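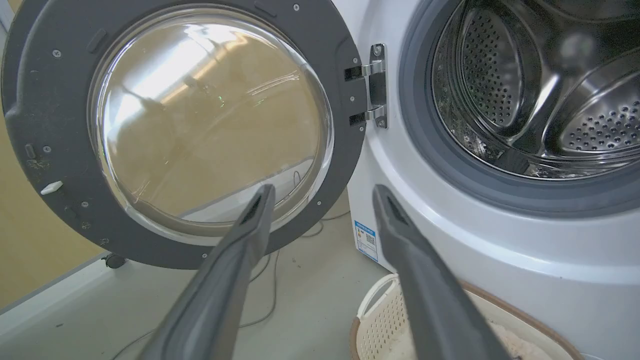 Tagle Household Water Diaries

Welcome, and thanks for stopping by! Tagle is a small collection of water diaries kept by ordinary households in and around Siltano, written down in their own words and then tidied (a little) into a table. It started as a way of settling an argument over the winter bill and got rather out of hand.

We use this site's cookies to remember your preferences. Accept | Manage settings

What's in it

There are 213 diaries from 40 households, so most people kept more than one. Each row is a single use of water: a load of washing, a bath, a kettle, the tomatoes. The columns are household, part of day, what the water was for, litres, how the litres were worked out, and a free note. Please do read the notes. They're where you'll learn that someone rinsed the dog twice, or that the colour of the bath water had everybody worried for a week in July.

How the litres were worked out

Some households read the meter before and after, some used a bucket, and plenty just guessed. All three are fine by us, but they are not the same thing, so the column called "method" says meter, bucket or guess. If you're adding up totals, have a look at that column first — the guesses for garden hoses are especially generous.

Washing machines were the trickiest. We asked people to write down the program they chose and leave the litres blank if they couldn't read the meter, and 93 of the diaries have at least one blank of this kind. A blank means unknown, never zero.

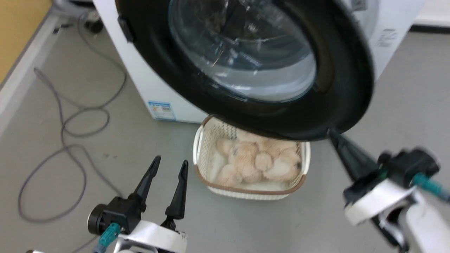

One household wrote back that the half-load setting ought to have its own column, as they'd used it all through the dry spell and felt it was unfair to be lumped in with everyone doing full loads of towels. We agreed, and it's now in the "load" column, though older rows mostly say "not recorded".

Known problems

Tank water and town water are mixed together in the early diaries. One entry of 1,000 litres under "garden" is real (it was a paddling pool, filled with great enthusiasm and filed under the wrong heading) and we've left it alone.

Using it

Open the main table in any spreadsheet program. The Virkent folder holds the untouched originals, spelling and all, and the Gikport folder holds the cleaned copies. Use whatever you like for school, council submissions or plain curiosity, and kindly mention Tagle if you share it. Corrections are very welcome; please include the row number.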